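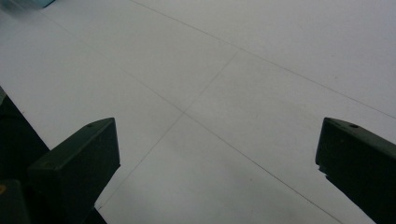
Parveen Mollah
20 Mar 2025

The Urkport Public Library will change its lending rules this spring. The posts that follow explain what is changing, what is staying the same, and where to send questions. Please read to the end before calling the front desk.

Overdue fines on all books, audiobooks and magazines will end. This applies to adult, teen and children's cards. Fines on children's books were already dropped at the Roy Street branch as a trial, and the board voted in February to extend the rule to every branch and every type of card.

Existing fines will be cleared from all accounts. Cardholders do not need to apply, visit a branch or fill out a form. When the work began, 1478 cards were blocked from borrowing for unpaid fines alone. Those blocks will be lifted in batches, and each cardholder will receive a letter or an email once the account is open again.

Ending fines does not end due dates. A book is still due back on the date printed on the slip. Reminders will go out three days before that date, on the date itself, and one week after.

An item that is 70 days overdue will be marked as lost, and the cardholder will be billed for a replacement. If the item then comes back in usable condition, the bill will be canceled in full. If the bill has already been paid, the library will refund it by check.

Several residents asked at the February meeting whether people will simply keep the books. The library looked at this closely during the Roy Street trial. Most late items came back within two weeks of the first reminder, much as they had before. The waiting lists for popular titles did not grow longer. The full report is available at any reference desk.

Others asked about the money. Fines brought in very little once the cost of printing notices, handling cash and settling disputes was taken out. The board has covered the difference for the coming year from the general fund. No branch will lose hours as a result of this change.

Renewals. Books will now renew on their own up to two times, unless another reader has placed a hold. Cardholders will receive a message with the new date. Those who prefer the old arrangement may ask any branch to turn automatic renewal off.

Holds. The pickup period remains seven days. Staff are not able to extend it, even by phone. A hold that is not picked up will pass to the next reader on the list - no charge will be made, but the reader will need to place a new request.

Interlibrary loans are a separate matter. Books borrowed through the Cindari regional exchange belong to other libraries, and those libraries set their own terms. Late charges may still apply to these items. They can be recognized by the green paper band around the front cover. Please do not remove the band.

The tool lending shelf is also unchanged. Sewing machines, telescopes and museum passes have short loan periods and long waiting lists, and the daily late charge on these will stay in place for now. The board will look at the matter again next year.

The catalog will move to the Stindico system at the same time. Card numbers and PINs will carry over. Saved reading lists will carry over as long as they hold no more than 400 titles. Readers with longer lists are advised to split them before the move or to print a copy. Borrowing history will not be transferred, in keeping with the library's privacy policy.

The Roy Street branch will add 800 large-print books to its shelves over the same period. These were chosen from reader requests received last year, with mysteries and biographies making up the greater part. Homebound borrowers may ask for them through the delivery service in the usual way.

A note on donations. Some residents have asked whether they may still pay an old fine as a matter of conscience. The library thanks them for the thought. Payments can no longer be applied to a closed fine, but gifts to the book fund are welcome at any desk, and a receipt will be given on request.

Residents who let their cards lapse are invited to renew. Please bring one form of photo ID and one piece of mail with a current Urkport address. Children under 13 need a parent or guardian present to sign.

Printed copies of the new rules are available at every branch in English, Spanish and Bengali. A large-print copy may be requested at the desk or by mail.

Questions may be posted in reply to this thread or left at any reference desk. Account details should not be posted in replies. Staff will answer general questions during opening hours, and questions about a single account will be answered by phone or in person only.

Contact the Library | © 2025 Urkport Public Library | Back to top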